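26 December 2025

Boxing Day, and I have finally sat down with the mortgage papers, a mug of tea and the last of the Christmas cake (for breakfast, don't tell my mother). Our fixed rate runs out in March, which felt ages away all autumn and now rather doesn't.

The letter from Nukitine says that if we do nothing at all we drop on to their standard rate, and that would put the payment up by £286 a month. I read it twice and then had more cake. Staying with them on a new two-year deal is only £58 more than we pay now, so doing nothing is clearly out!

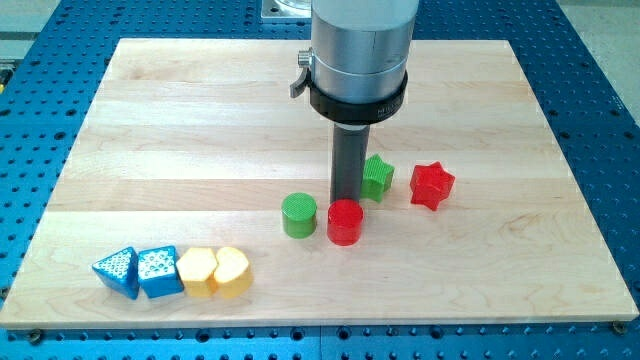

Cabello have a slightly lower rate, but they want a fee of £1000, and you can add it to the loan, which sounds painless until you remember you're paying interest on it for the next nineteen years. I did the sum on the back of an envelope and it comes out dearer over the two years, unless I've slipped up somewhere, so I shall do it again tomorrow with a clearer head.

I do still wonder about five years instead of two. We love it here in Flultport and have no plans to go anywhere, but then we said that about the flat. Must ring on Monday and ask what they charge for leaving early.

Comments (2)

mossybank: We paid the fee up front and were glad of it. Good luck with the phone queue!

Teapot58: Ask if you can switch again should rates drop before March. Ours let us.

Last updated: Friday evening

Stareretti Journals uses cookies to keep you signed in. Accept | Manage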